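Início | Atas | Fornecedores | Documentos | Contactos
Pesquisar nas atas... Pesquisar

Ata -- reunião de avaliação do kit Plerkham (pinça manual + licença de software)
12 de junho de 2024

Presentes: Agustina Carrasco (preside), compras, produção, informática. Lultex ligada por vídeo, só pontos 1 e 2.

1. Proposta comercial
Lultex apresentou a proposta revista. Kit com 2 pinças manuais, base de carga, licença de um ano: 3.000 euros. Renovação da licença 700 euros/ano a partir do segundo. Formação não incluída, pedimos que passe a incluir. Lultex responde por escrito. Transporte por nossa conta, compras não concorda -- fica em aberto.

2. Ensaio com roupa
Em curso desde abril. Tarefas: esticar, dobrar, empilhar. Peças pequenas de malha primeiro, toalhas depois. Temos 1.741 gravações no servidor, quase todas de dobragem. Produção diz que a pinça segura bem o cós mas cansa o pulso ao fim de uma manhã. Informática quer nomes de ficheiro iguais para todos, cada um está a gravar á sua maneira. 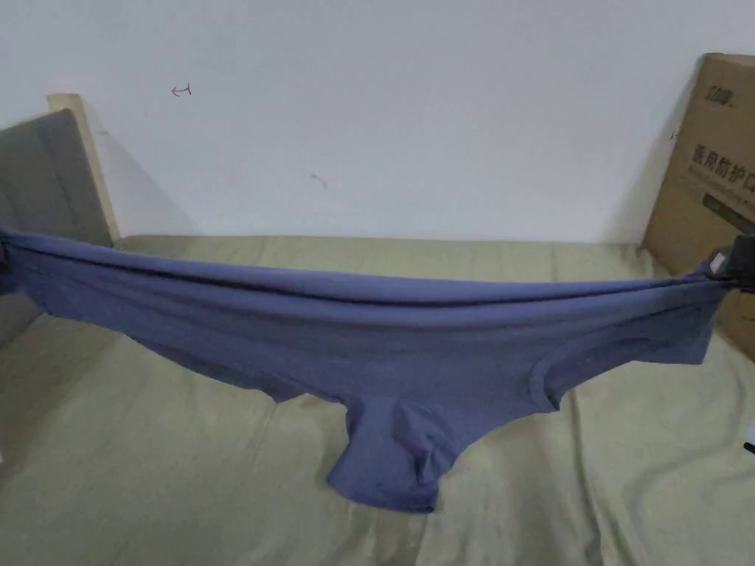 Foto 1 -- Cuecas de malha azul esticadas pelo cós, pinça na ponta direita, junto à etiqueta.

Discussão sobre etiquetas. Agustina Carrasco pergunta se a pega deve ser sempre no mesmo ponto do cós. Lultex recomenda variar. Produção prefere ponto fixo, mais rápido. Decidido: variar nas peças pequenas, ponto fixo nas toalhas, rever na próxima reunião.
Almofadas das pinças: sobressalentes a pedir já, prazo de entrega não foi confirmado. Lultex saiu da chamada.

3. Alternativa Zallance
Compras recebeu orçamento da Zallance. Mais barato mas sem software, teria de ser feito cá. Informática não tem horas para isso este ano. Não se exclui, pede-se um conjunto à experiência. Ninguém tinha lido as condições de garantia, ficam para a próxima.

4. Armazenamento
Espaço no servidor a acabar. Proposta de passar as gravaçoes antigas para disco externo. Aprovado. Projeto Ban continua a usar a mesma pasta, avisar antes de mexer.

5. Ações
- Compras: contraproposta à Lultex (formação e transporte)
- Compras: conjunto à experiência da Zallance + garantia
- Produção: lista de peças para a segunda fase, incluir malha grossa
- Informática: regra de nomes, disco, aviso ao Ban
- A. Carrasco: parecer sobre a compra, depois da resposta da Lultex

Sem votação sobre a compra. Próxima reunião a marcar por email.

Documentos relacionados
Ata -- arranque do ensaio Plerkham
Orçamento Zallance (pinças)
Projeto Ban: nota sobre pastas partilhadas
Lultex -- condições de licença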